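Skirnthorpe Robotics Unit
Course notes, week 5: Gathering examples for a grasping policy

5.1 What an episode contains

An episode is one complete attempt at one task, from the moment the operator takes control to the moment the arm is released. For each time step we store the wrist view, the joint positions, the gripper opening and the operator's command. The policy learns to predict the last of these from the other three. Nothing else is passed to it, so anything the operator knows from looking round the room is lost.

The Clotum set, which you will use in the lab, holds 1464 episodes. Of these, 424 are pick-and-place tasks with a box on the table, and 363 of the 424 were kept after checking. The rest were dropped for missing time stamps or for a pause in the middle of the motion.

5.2 The wrist view

The wrist camera moves with the gripper. The fingers stay in nearly the same place in every picture while the table and the wall swing about behind them. A table edge that looks level in one episode may run at a steep slant in the next.
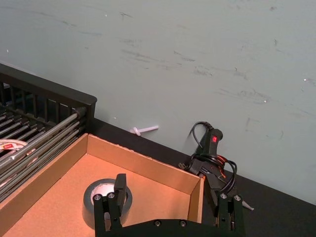 Fig. 5.1. Wrist view with the gripper at an open cardboard box. The roll of duct tape in the box is partly hidden by the gripper.

Two points follow for labelling. First, the target may be partly covered just when its position matters most. Label it as present as long as any part can be seen, and do not guess the hidden outline. Second, objects outside the box – in Fig. 5.1 a dish rack, a glue gun with its cord, a small zip tie – are left in the record. Do not crop them out. A policy trained only on bare tables tends to fail on a crowded one.

5.3 Variation between episodes

Change one thing at a time: the start pose of the arm, the position of the box, or the object inside it. Write the change in the log before recording. Scuffs on a wall are also visible to the network, and if the box always stands in the same place against them, the policy may use the marks as a guide. Move the box.

Reading for next week: Haque notes, section 3, on uneven operator speed.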